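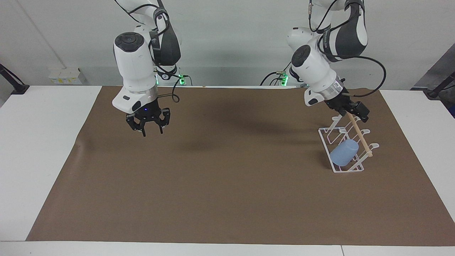
Why not just script the waypoints, asked a reader called Okano under my last post, and save yourself an afternoon of waggling controllers? Fair question! I did script it once, back in June. It took me 3 evenings and fell over the first time the rack got nudged. So now I demonstrate the dish rack job by remote control, and these are my notes on how to do that without losing your mind.

1. Set up the table

I put a big plain brown mat down and keep everything off it except what the task needs, which for me means the wire rack, the long wooden dowel and a light blue cup. Move your power cables to the back now, because you will not want to do it between takes.

2. Warm up without recording

Drive the arms around for a few minutes. I use Pralodell for the teleop side (any leader-follower software will do), and I always turn the speed scale down to start with. Open and close both grippers, then go and touch the rack gently from a couple of sides. You're getting your eye in for depth, and everybody is bad at depth at first.

3. Learn the dowel grip

Grab it near one end and let the rest of it lead. If you hold it in the middle it feels safer, but then you have two ends swinging around and you'll clip a hook with the one you're not watching. Come in slow, close the gripper, wait a beat, then lift. That little wait makes the grasp so much easier for the policy to pick up later!

4. Back off between takes

Pull the arm well clear of the rack, close the gripper and stop moving before you end the episode.

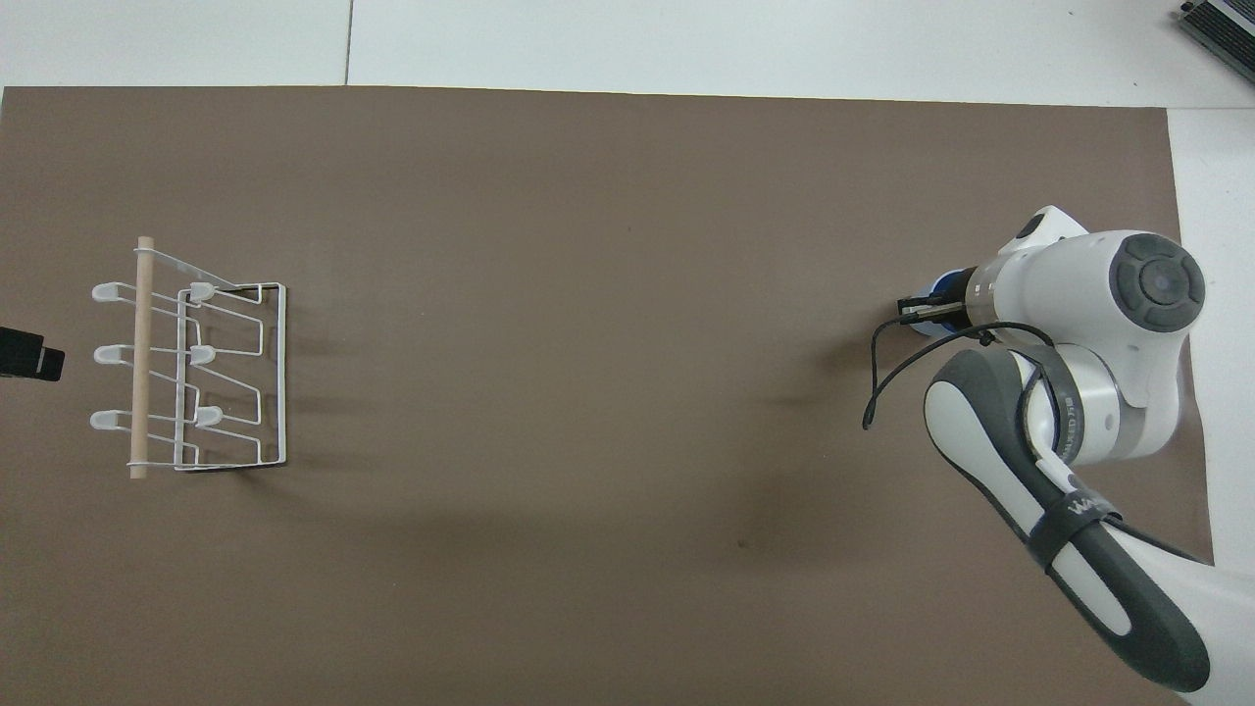 Arm well clear, gripper closed, rack on the far side of the mat.

5. Record in small batches

My target is 100 good demos, in batches of 8. After each batch I watch them back at double speed and bin any where I dithered. Shift the rack a little and turn it a few degrees before the next batch, or the robot will only ever learn one spot.

6. Save and name things

I name folders rerkska_dowel plus the batch number. Cap each episode at 2000 steps. If you hit the cap you were lost anyway, so delete it and go again.

Next time I'll get into training on the batches.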